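Rikus is the perception and grasp-planning layer of the Norkum control suite. It receives data from fixed and wrist-mounted cameras, estimates the position of small rigid objects on a work surface, and passes a ranked list of grasp poses to the motion planner. It is intended for laboratories and integrators who already operate a collaborative arm and wish to keep their existing controller.

## Scope of the module

The current release covers plain, untextured parts such as small wooden cubes, including parts lying at an angle or close to a neighbour.
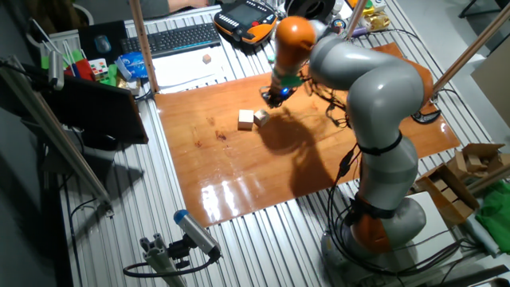 Calibration is carried out from the operator's workstation. The procedure requires nine board positions and stores the result with the cell configuration, so that a restart does not call for a second calibration. Where a fixed camera is moved, only that camera need be calibrated again.

## Reflections and shadow

Varnished wood and clear plastic sheet return strong highlights under overhead lighting, and the arm casts its own shadow across the work area. Rikus treats both as regions of low confidence. An edge found within such a region is held back until a second viewpoint confirms it — the wrist camera in most installations. Thresholds may be set per cell.
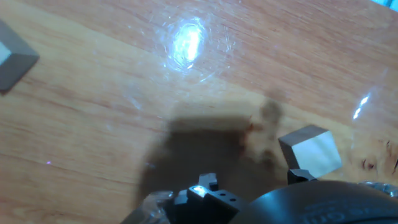
*Reading time: 2 minutes · 316 words*

## Planning

Once a pose has been accepted, the planner checks the approach against the gripper model, the neighbouring parts and any second arm declared in the cell. The typical planning time is about 40 milliseconds per candidate. Candidates that would bring a finger into contact with a neighbouring part are rejected and logged with the reason.

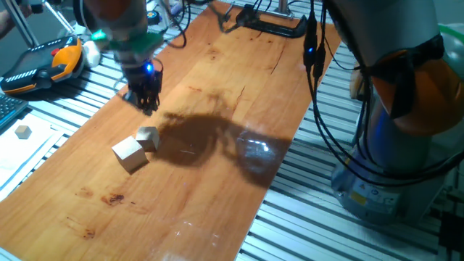 Zumitz wrote to us that the rejection log had proved more useful to its engineers than the ranking itself, and asked that it be made available in plain text. This was added in the March release.

## Supply and support

Rikus is licensed per cell. The Ateş driver package is supplied separately and must be installed first. Release 53 is the earliest version of the Norkum suite with which the module is compatible. Support requests should include the cell configuration file and the rejection log for the session concerned.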